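## 5. Setting up the two-arm table for visitors

I've rewritten this part after the Presthorpe open day, because the old version assumed you had all morning and no audience. We had 26 people through in the first session and I was still looking for the cup stand when they came in. If you follow the steps in order you can be ready well before the doors open.

1. Wipe the tabletop with a barely damp cloth. Crumbs and bits of label show up on a pale board and visitors will ask about them.
2. Power up the left arm, wait for the tone, then do the right arm. The Trukari controller sulks if you start both together.
3. Send both arms to the ready position and open the grippers.
4. Put the stand out on the right, leaving a clear space in front of it.
5. Set out the paper cups, rims up, with enough space between them for a gripper to get in.

**Caution:** keep your hands off the table once the ready lamp is green. Ottavio Bianchini leans in to straighten things every single time, and I've now stuck a note on his lanyard.

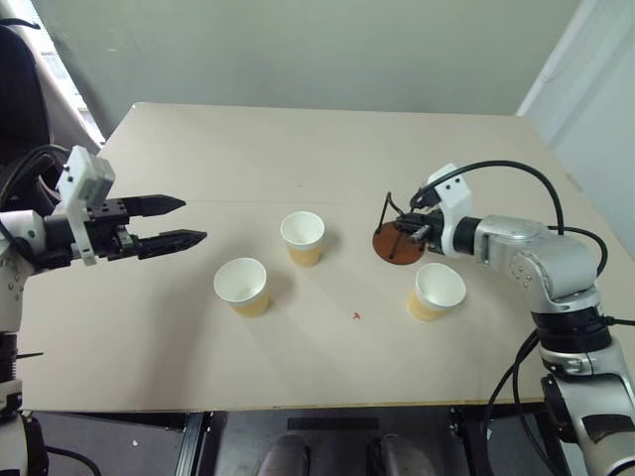 What should I do if an arm stops halfway through a demonstration?

Press pause on the handset, tell people you're restarting, and send both arms back to the ready position from the menu. Leave the cups where they are until the arms have stopped moving.

### 5.1 Running the demonstration

6. Ask visitors to stay behind the tape. Small children can come to the front with a grown-up, and they're usually the best audience you'll get!
7. Choose *Cups* on the handset, then *Slow*. Fast looks impressive but it's far too quick for anyone at the back to follow.
8. Let it run for 5 minutes, then pause and take questions. Someone will want to know what it costs – have the Pinari leaflet handy, as it explains the hire scheme far better than I can.

**Note:** the handset logs each run and holds 2,000 entries. Clear the log the evening before, or it'll stop to ask you in front of everybody (ask me how I know).

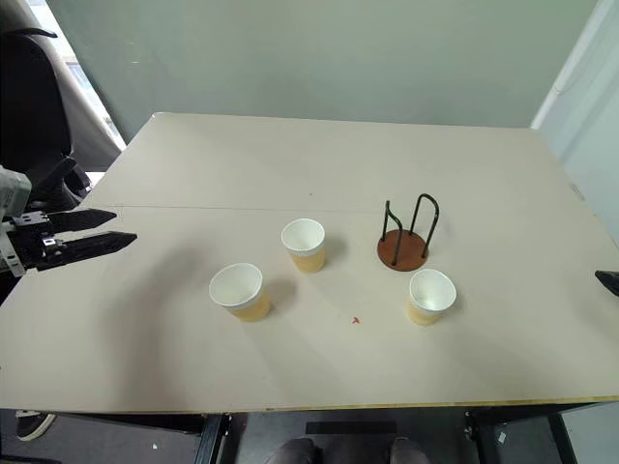 Resetting between groups is the bit I always used to rush. Aldo Longo from Wysocka showed me his way of doing it and I've copied him ever since. He looks at the stand first, and when both wire loops are bare and the three cups are on the table, he presses *Reset* and calls the next group in. Do the same, and check the handset says *Ready 9* before you start again, as any other number means the last run hasn't closed properly.

### 5.2 Packing up

9. Park the arms from the menu, right one first, and wait for the lamp to go out.
10. Coil the handset lead loosely and hang it on its hook. Please don't wrap it round the handset – we've already replaced one.
11. Put any spare cups back in the tall box and write on the lid how many sleeves are left.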